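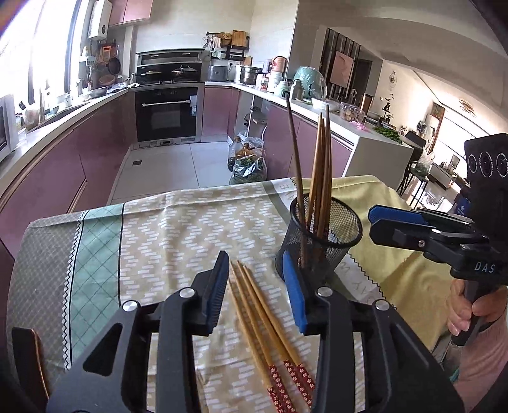 Progress report - Manier outreach clinic, skin and scar program
To: Danica Dvořáček, grants desk, Vallitz Fund
From: Deolinda Barros
Jul 15, 2018

Danica - short one this time, numbers first, the rest as I get to it.

Patients seen this period: 357. Target was 300. Most of the extra is eczema and contact rashes from the packing plant, which we did not plan for and which ate into the scar clinic hours. Scar patients still on the list: 8. All have dates now.

Staffing. Ľudovít Zeman is full time as of the start of the period. Second nurse post still open. Two interviews, one good, she took a job closer to home. Readvertised at the same pay. Would like to talk about the pay.

Patch testing. Running two mornings a week out of the Cusness rooms. Slow start - the first panel order came short and we had to send people home with new appointments, not popular. Second order complete. Readings are done by Ľubica Ďurica, and she has asked for a proper lamp. Quote attached, it fits under small equipment so I went ahead.

Silicone sheets for the burn scars. People like them, people also stop wearing them after a few weeks. Summer heat, itching, they come off under work clothes. We now call everyone at week two. Too early to say if it helps. Hedvika makes the calls between appointments and writes up who has stopped and why, I'll send her notes seperately once names are off them.

Steroid cream leaflet redone. Old one said "use sparingly" and patients took that to mean hardly at all. New one goes by fingertip. Printed in two languages, third is with the translator. 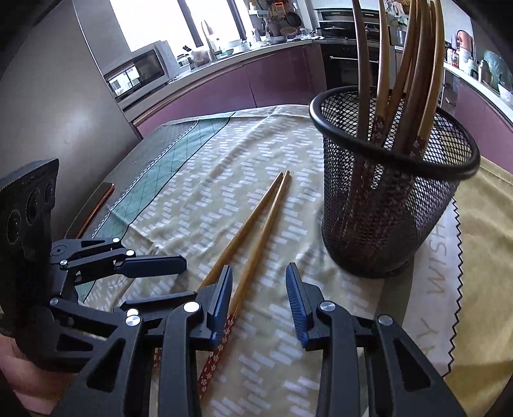

Transport. The Baláž van contract is the one thing over budget. Fuel, plus the Thursday run got longer when we added the valley stop. 5 patients came that way last week so I don't want to cut it. Can we move the money left in training? The dermoscopy course was canceled by the organizers and refunded in full.

Data. Photo consent forms all signed and scanned up to the end of last month. July ones in a folder on my desk, will be done by Friday. Before and after pictures for scar patients are taken at the same distance now, the early ones weren't and I would not use them in anything you publish.

Problems: waiting room too warm, card reader down twice, and the follow-up rate for the under-twenties with acne is poor. They come once, get the perscription, gone. Evening slot might fix it, Ľudovít is willing to do one.

Need from you: yes or no on the training money, and the date for the site visit. Any morning except patch test mornings.

Receipts to follow by mail.

Deolinda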